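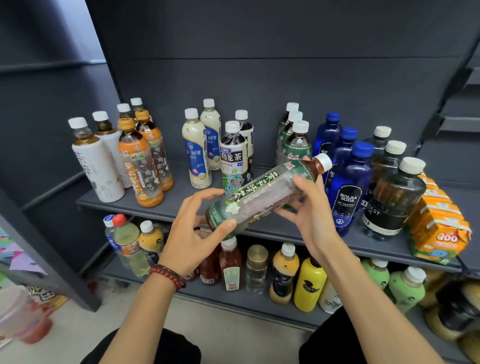

Can you cold brew jasmine tea overnight without it going bitter? Mostly, if you keep it in the fridge and go easy on the leaves.

Cyril Ellwood @ Prullow
June 15, 2024

We use cookies to improve your experience. Accept all / Manage

1/ been asked this a lot so -- two teaspoons to a litre, cold tap water, lid on, fridge. bed.

2/ hot method is where people go wrong. boiling water straight on green leaves, left ten mins, then they blame the tea. let the kettle sit first

3/ Maya Harb does hers with a slice of pear. tried it. didnt hate it

4/ sugar: none for me. if you must, make a syrup, grains just sit at the bottom of the jug

5/ bought 200g loose from Awad on the Trukcombe road, will last me the summer. almost 40 jugs by my sums, probaly fewer with Khalil round

6/ old leaves taste of cupboard. smell them first -- no flowers, no point

7/ strain it in the morning, dont leave the leaves in till tea time. drink it within a day or so

8/ right, train. oolong next week if I get round to it

Search posts Go

Related
Mint tea from the garden
Which jug fits a fridge door
Iced black tea, less faff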